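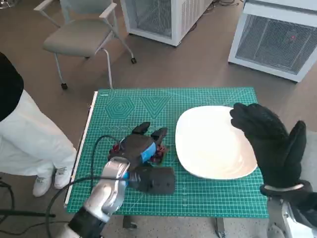
Home | Guides | Small Loans | Contact

Section 4. Registering a Business with the Carness Fund

1. Open the Vinitz form and enter the trade name.
2. State the amount requested. The fee is $21.
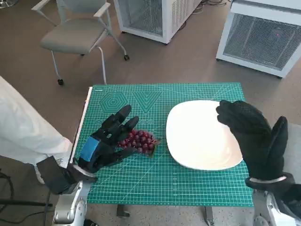 3. List the goods sold, one line per item. Goods that spoil go under Part B. A fruit seller would enter a bunch of red grapes there, and the plate it is served on under Part A.

Caution: Forms left open for 14 days are deleted.
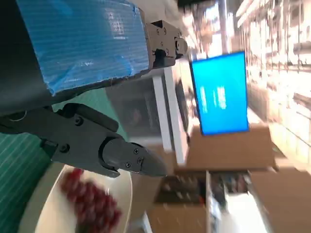 Venla Saarela asked whether two partners may share one form. They may, if both sign.

4. Submit the form before 4 p.m.
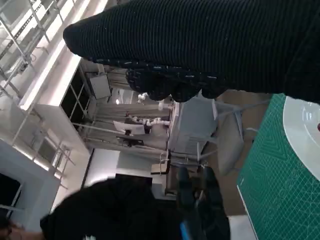

Ifigeneia Xenos wrote that her receipt came without a number. In such cases, call extension 186.

This site uses cookies. Accept | Settings

Carness Fund, Business Desk | Back to top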